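Nandi Du Plessis
Wednesday, July 28, 2021

Right, settle in with a brew, because this is going to be a long one. I've been tidying the back bedroom in Waltby and I've finally reached the pile of old computers under the window.

For anyone new: my uncle ran a little repair counter and when he packed it in, the stock came to me. Most of it was cables (so many cables!) but there were 3 desktop towers at the bottom, all heavy as paving slabs.

First job was dust. I took them out on the step one at a time with a soft paintbrush and did the vents and the feet before I opened anything. My neighbour thought I was painting them.

Second job was screws. I use an old bun tin, one hole for each place the screws came from, with a scrap of paper in each hole. Last October I put them all in one jam jar and I'm still cross with myself.

Someone asked what I'm keeping. Memory, drives, any graphics card that isn't ancient, and the side panels, as people do lose those. The cases themselves can go to the metal skip once they're bare.

And someone else asked if it's worth the bother. Well, I sold a box of bits in the spring and it paid for a weekend at Beaulieu with my sister, cream teas and all, so I'd say yes, but I also just like doing it with the radio on. 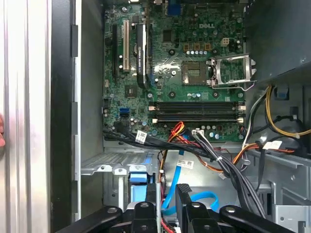

I've got a soft spot for the Dells, I'll admit, as my first office job was on one and I can still hear the fan. I learnt on those how fussy a processor socket is once it's uncovered. With the metal plate standing up and that gold grid showing and no chip in it, the rule in this house is no sleeves, no brush and no fingers anywhere near! A plastic socket cover goes on if I've got one, and if I haven't, the plate comes down gently and the lever goes back over before the board is moved.

The low-profile graphics card is a nice thing to come across too. They fit the slim cases, and there's always somebody with a slim case and a second monitor. Remember to look for the little catch at the end of the slot before you pull, and go slowly.

Boards get wrapped in anti-static bags and stood on edge in a shoebox like records. I write the make on the outside in pencil so the box can be used again.

Tomorrow it's the cables. If anyone near Waltby wants old monitor leads, please, please shout, I'll even coil them nicely for you.

Contact | © 2021 Nandi Du Plessis | Back to top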